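Stanudard Street gets its night bus back

Good news for anybody who has ever missed the last ride home from downtown and ended up walking up that awful hill in the rain (me, twice last winter). The number 15 night bus is coming back in July, and it'll run all the way out to Skovasano again!

I heard it first from Zuzana Kopecký at the bakery, and I didn't believe her, so I called the transit office and got Marek Koubek on the phone. He was very patient with me. The bus will leave the station at 11 p.m. and make 4 trips a night, with the last one getting up to Skovasano well after the bars close. A monthly night pass stays the same price as the day one, and if you already have a day pass you can just use that.

The stop by the old Farero shoe store isn't coming back, which I'm a little sad about. You'll have to get on at the corner of Jabłońska instead, where there's a bench and a streetlight that works most of the time. Koubek told me they'd looked at keeping both stops, but the driver would lose too much time at the light.

What got this moving was a petition. Tatiana Mikuš started it after her shifts at the hospital changed, and it ended up with 1125 names on it, mine included. She dropped it off in person and then kept calling every week until she got an answer. I asked her how she felt and she just laughed and told me she was looking forward to sleeping an extra half hour.

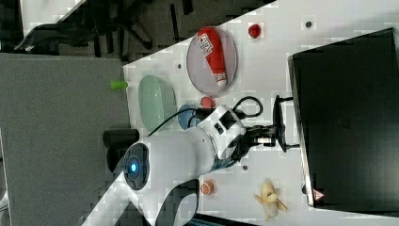 No. 11

Timetables should be up at the stops before the first run, and the library will have paper copies at the front desk. If you use a wheelchair or bring a stroller, the low-floor buses will be on every trip. I'll be on the first one out, probably with a sandwich, so come say hi.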